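Zomach sent me their "lifetime" garden stakes in November and I've been meaning to write this up since. Short thread. I'm not impressed, but I'm not as angry as I was on Friday either.

The pitch: one pack of stakes, $18, never buy another. Fine. Lifetime of what, though? The stake? The tomato? Me? I read the box twice and the little folded sheet once and it doesn't say.

So I wrote and asked. Took them 7 days to tell me that "lifetime refers to the expected life of the product." Read that again. It lasts as long as it lasts. You could print that on a banana.

A few of you said to try Kuller instead. Kuller says "8-year guarantee" in big green letters, and then the fine print wants the original receipt, the original sleeve and a photo of the stake in the ground. Who keeps the sleeve from a garden stake for eight years? I want to meet this person. I want to see their garage.

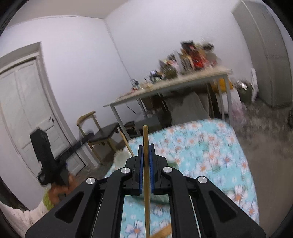 Thin wooden stick, upright.

My neighbor swears by Xue, which is the fancy one. Treated, sealed, "field proven." Whose field? I looked for a test, a report, anything with a soil type in it. There's a page called Our Science and it has one paragraph about passion.

And before anybody sends me the chart – yes, I've seen the chart. The one with 335 days of ground contact and the nice flat line. No mention of rain. No mention of where. The stakes could have been standing in a bucket of dry sand in an office for all that chart tells me.

Here's what bugs me. Wood in wet dirt rots. Everybody's grandfather knew this. You bought the cheap ones, you pulled them up in the fall, you tossed the mushy ones on the pile and that was that. When did a stick need a warranty?

Nakis, to be fair, makes no promises at all. Plain bundle, rubber band, price sticker. I bought those. They may be terrible. If they snap in July I'm out lunch money and I won't have to email anyone.

If you've had a claim paid by any of these companies, reply and tell me how it went. A real one, with money or stakes showing up at your door. "My cousin heard they're good about it" doesn't count.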